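Re: [floorcare] Soap finish vs. hardwax oil on pale floors

Kevser Bayram wrote:

> I've now read the Sakby leaflet twice and I'm sold. Soap flakes, warm water, a
> mop, and the boards keep their light color for decades. No sanding, no fumes.
> Has anyone on the list got a reason I shouldn't do the whole downstairs in
> August while the kids are away?

I have a few, Kevser, and the first is the leaflet. It was written by people who sell soap flakes. "Decades" is doing a lot of work in that sentence and I'd like to know whose floor they mean, how many people walk on it, and whether anyone there owns a dog.

I don't doubt a soaped floor can look good. My aunt had one and it was lovely in the two rooms she didn't let anybody into. The kitchen was another matter. Red wine went straight in, and so did whatever dripped off the bottom of the trash bag. The leaflet says such marks "soften with repeated washing." I washed one repeatedly for most of a winter. It did not soften in any way I could see.

Also, look at the dose. They want a first treatment of 5 coats, with drying in between, and then a wash every week until the surface "saturates." I have never found a definition of saturated that you could check on your hands and knees with a flashlight. If the floor still stains, you're told it wasn't saturated yet. That is a very comfortable claim to make.

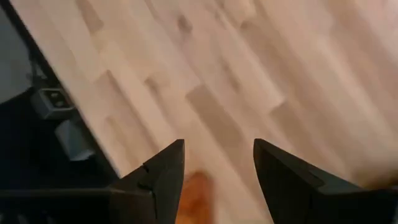 The color question is separate and gets mixed up with the rest. Light softwood goes yellow in daylight. Soap doesn't stop that. What keeps it looking pale is the white pigment in the flakes, which you can also get in an oil. Grurkix sells a white oil and so does Betuvetti, and I'd put the same questions to both of them. The Grurkix can says one coat. I used two and wished I'd used three by the back door. Betuvetti I haven't tried, and the only glowing reports I can find are on their own site.

As for cost, I priced the soap route for our place out of curiosity. The flakes came to 604 with the special mop and bucket, which I am fairly sure are an ordinary mop and bucket. The contractor wanted 3000 to sand and oil the same rooms, and he didn't strike me as a man in a hurry to explain his numbers either. So I'm not telling you soap is the expensive choice. I'm telling you the cheap figure leaves out your Saturday mornings.

What I'd do is pick a closet or the space under the stairs, soap half of it, oil the other half, and spill coffee on both. Leave it overnight. It's dull, but you'd know more than the leaflet does.
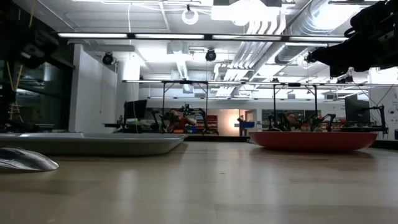

Kevser has since written to me off list to say that she did ask Sakby about pets, and their answer was to use felt pads on the chairs. She also thinks I'm being unfair about staining, as her sister's soaped hallway has held up fine with boots on it. I'd take that more seriously if it were a kitchen — hallways get grit, they don't get olive oil.

One more thing for anybody who already has an old finish down. Soap on top of leftover lacquer does nothing useful. Bogdan make a stripper that's supposed to spare you the sanding, and I'd want to see it work on a board I didn't care about first. If someone here has used it on pine, please say what the boards looked like a year later. I've read plenty about how they looked the same afternoon.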